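Burico two-arm towel station

Can a machine do the laundry pile yet? Partly. The Burico station works on one cloth at a time, with a black gripper on each side. Thick waffle weave is still the hard part - it bunches up and hides its own edges.

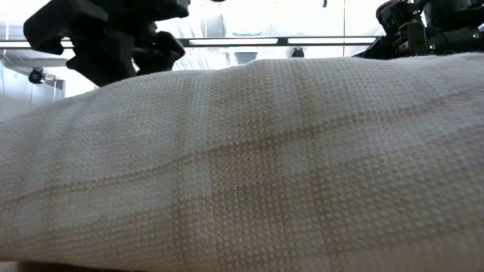
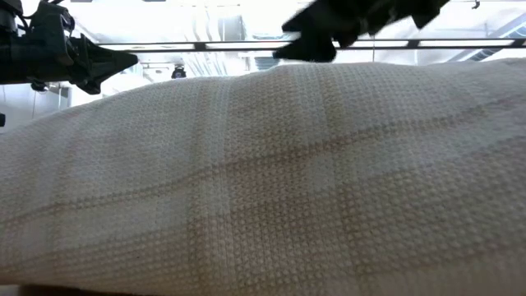

Cream waffle cloth with a pale beige check, both grippers above it.

What it does
Towels and tea towels, one per cycle. No fitted sheets, no socks.

In the box
2 arms, 2 grippers, 4 table clamps, power lead 

Delivery
8 working days from Fosel. Questions on set-up go to Tuấn Hoàng.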